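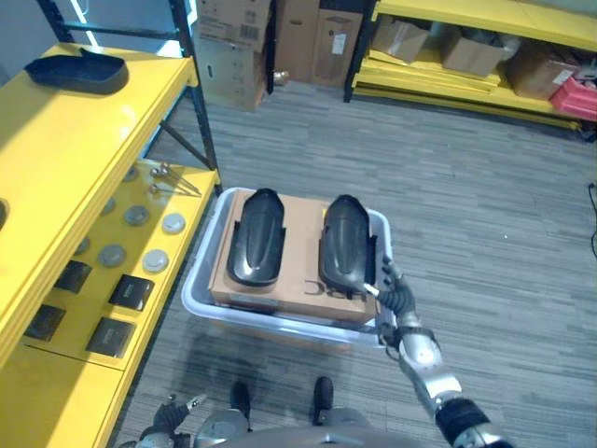 Achterberg Tomstead: Stores and Packing, January meeting

Held in the upstairs room at Tomstead, Saturday, 9.30 start (9.40 by the time the kettle had finished)

In the chair: Settimio Bellini
Present: both packing benches, goods in, the Darix order desk, Tomstead site office
Apologies: van team, out on deliveries until the afternoon
Notes taken by: site office

1. Notes of the last meeting

Agreed as a fair record, with one correction. The new tape guns went to bench 2 and not bench 1. Bench 1 would like it known that they are still waiting for theirs!

2. Matters arising

Strip light over goods in: replaced, and what a difference. You can read a delivery note at the far end without walking it to the window.

Squeaky trolley: still squeaky. Goods in will take the wheel off and have a proper look.

Clurkavix log-ins: everyone now has one. Two people had been sharing because a password reset went to an old email address. Sorted during the meeting.

3. Moving the black mouldings to the yellow shelving

This was the big item and it is going really well. Settimio thanked everyone who has had a hand in it. For anyone who missed the last meeting, the Darix mouldings are coming out of the mixed racking by the back wall and getting shelving to themselves, with totes for anything being brought across or sent out. The part of the room that has been done already looks like somebody else's stockroom, in the best possible way.

Points from the discussion:

The yellow shelves are a hit. Black parts on bright yellow show up from right across the floor, and the order desk said they can check whether a shelf wants filling just by looking up from the phone.

A flat carton in the bottom of the tote makes a good level bed for the mouldings. Laid side by side on top of it, long ways, they are easy to get hold of and the glossy faces stay off each other. Bench 1 had been stacking them and will change over.

Goods in asked whether the cartons should be opened and flattened first. After some back and forth it was agreed to leave them as they are for now and see how bench 2 gets on.

Totes go on the floor beside the shelving while being filled or emptied, then straight back to the stack. The walkway to the fire door is to be kept clear at all times, please, including at tea break.

Agreed: carry on with the move as planned. Bench 1 to take the next bay.

4. Labels and which way round things go
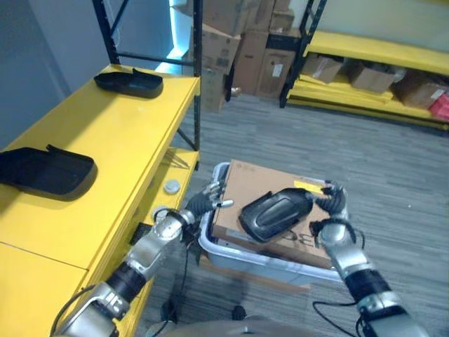 Labelling took up the most time and produced the best ideas of the morning. The order desk has been getting calls from the benches asking which carton goes with which pick, and would dearly like those calls to stop. Bench 2 suggested agreeing one place for the label and sticking to it, literally. A small yellow label near the right-hand end of the carton's top face was liked by all, as it can still be seen with the carton lying flat in its tote, even when the big printed letters on the carton edge are upside down to whoever is standing over it. Goods in will put the labels on at the door from now on. The old white ones can be used up on the outgoing side.

On the shelves themselves, the mouldings are to sit with the raised tab upwards. Bench 2 already do it this way and find it gives you something to aim for when you reach in. There was a cheerful argument about whether the tabs should face the front or the back. Settimio asked both benches to try their own way for a fortnight and report back, loser to wash up.

Small bits left on the lower shelf: the top shelf is for mouldings only, and the lower one may be used for odds and ends during a shift. Anything left there at the end of the day goes in the finds box by the office door.

5. Clurkavix

The order desk gave a quick demonstration of the new location screen. You type in a bay and up comes everything that should be in it. Loud approval from goods in, who have been asking for this for ages. Bays done so far have been entered, 14 lines in all, and the rest will be added as each bay is finished.

One snag: the screen sorts bay 10 before bay 2. The desk will write to Clurkavix support. Until then, scroll down.

6. Totes

Another 40 totes have been ordered, same size as the present ones so they nest together. Delivery is expected before the end of the month. The see-through sort was chosen again. Bench 1 asked if any could be had with lids for the van; the site office will get a price.

Please do not write on the totes in marker. It does not come off, whatever it says on the pen.

7. Darix order

The desk reported that the next Darix order is confirmed at 76 mouldings, to go out in one delivery. Bench 2 will pack, bench 1 will check. It will be the first full order picked from the new shelving and there was real excitement about seeing how quickly it goes through. The van team to be told the collection time by the desk.

8. Any other business

The carpet by the shelving: cardboard dust shows up terribly on the grey. Goods in offered to run the vacuum round on Fridays, gratefully accepted.

Gloves: medium has run out again. Site office to order more mediums and fewer larges.

Bench 2 brought lemon cake. Recorded at the request of everyone present.

Actions

Goods in: trolley wheel; yellow labels at the door; vacuum.
Bench 1: next bay of mouldings; check the Darix order.
Bench 2: report on cartons in totes; pack the Darix order.
Both benches: tabs trial.
Order desk: write to Clurkavix; collection time to van team.
Site office: tape gun for bench 1; price for lids; gloves.

Next meeting: same room, same time, in four weeks. Bench 1 are bringing the cake.

Closed at 10.55.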